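工单 717：黄色料箱取料工位，夹爪与料箱配套采购

状态：待批预算
提交人：Hatem Berrada
处理人：Macarena Rivadeneira
站点：Flalham 二号线
提交日期：2025年9月15日

问题描述

二号线取料工位要从单箱试运行扩到四个工位，需要定夹爪指片、腕部相机和料箱的采购清单。目前卡在两件事上：一是黄色料箱内壁反光，腕部相机在箱内的定位结果不稳定；二是现有指片能不能直接沿用，还是要换 Giltuline 报价单里的加长款。这两项不定，预算表第三栏没法填。

试运行期间的报错集中在空箱检测。箱里没有料，程序偶尔仍返回“有目标”，给出的抓取点多半落在箱壁的亮斑上。重启视觉服务后会好一阵，然后又出现。换过一次相机线，没有变化。 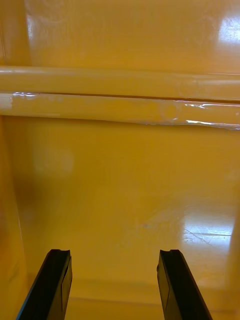 分类：视觉 / 反光 / 采购前评估

Macarena Rivadeneira 的回复：

先说结论，暂时不要批加长指片。空箱误报和指片长度没有关系，换了也解决不了。

箱内横档下沿那一条透明胶带或薄膜有褶皱，反光是一长条锯齿状的亮线，很容易被当成工件边缘。底面右侧还有一大块白色光斑，光斑里能看到细划痕。箱内是空的，指片之间也没有夹东西，所以这种画面里报出来的目标都应该算误报。

请现场按下面的顺序做，每做完一步跑一轮空箱检测，把误报次数写回本工单：

1. 把横档上的透明膜揭掉，残胶擦干净。不要用钢丝球或刮刀，会增加划痕。
2. 工位上方的灯加柔光板。库房有 Shawky 项目剩下的，先借用，不要下单。
3. 相机曝光改为手动，数值记下来，四个工位以后要统一。
4. 以上都做完仍有误报，再把检测区域上边界下移，避开横档。

Hatem Berrada 的回复：

第1步和第3步做了。空箱检测 362 次，误报比原来少，但没有清零，剩下的基本还是光斑引起的。第2步的柔光板找到了，支架孔位对不上，要加工转接片，机修那边排到后天。

另外问一下，如果最后还是要换料箱，换哑光内壁的，Furkow 那边的最小起订量是多少？我这边要先占一个预算额度，不然季度末就收走了。指片那一项也可以先占着，批不批再说。

还有一点，操作员反映指片下到箱底附近的时候担心碰箱壁。我看了几次，张开状态下两侧还有余量，但没有正式量过。 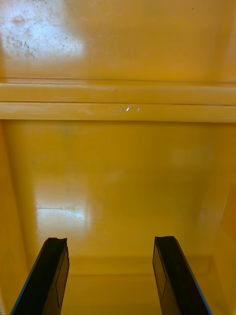

碰壁这一项我建议单独测，不要并进反光问题里。测的时候夹爪张到最大，沿左右侧壁各走一遍低速，把机器人坐标记下来，再和料箱图纸对。横档也要算进去，它是上下两道，下面那道往外凸一点，指片从上方斜着进去时先要让开的是这个位置。如果图纸上没有标凸出量，就直接拿卡尺量实物。

Macarena Rivadeneira 的回复：

同意分开测，已建子任务。回答起订量的问题：Furkow 的哑光料箱没有现货，属于定制，他们只给了口头答复，书面报价要等图纸发过去。图纸由我发。交期他们说最长可达 3 个月，所以现在下单和下个月下单，对今年的扩线影响不一样，请在预算说明里写清楚。

预算表我改成下面这样，你看有没有漏项：

指片（沿用现有型号）：每工位一副，另加一副备件。
指片（Giltuline 加长款）：不列入本期，只保留询价记录。
腕部相机：沿用现有型号，四个工位配齐，线缆按拖链规格另外报。
柔光板和转接片：列入，转接片走机修内部加工，不占采购额度。
哑光料箱：列为可选项，触发条件是柔光板装好以后空箱检测仍有误报。
透明膜：以后到货的料箱要求供应商不贴膜，或者上线前揭干净，写进验收单。

可选项也要有金额，财务不收空着的行。没有书面报价之前，先填询价中的上限，备注“待确认”。

Hatem Berrada 的回复：

漏一项，备用料箱。现在这只内壁已经有划痕，清洗频率再高一点，反光的样子还会变，阈值又要重调。建议每两个工位备一只，和现用的同一型号，到时候直接对换。如果最后改哑光，这一行就合并过去。

验收单的措辞我来写，写完挂在附件里。

Macarena Rivadeneira 的回复：

备用料箱已加。合并的写法可以，在备注里注明两行互斥，免得审批时被当成重复采购。

待办

Hatem：柔光板装好后重跑空箱检测，次数和上一轮一致；完成侧壁余量测量；验收单措辞。
Macarena：发图纸给 Furkow，取书面报价；更新预算表并提交审批。

工单保持打开，等柔光板的测试结果。预计二月前四个工位全部切换完，如有变动在本工单内更新，不另发邮件。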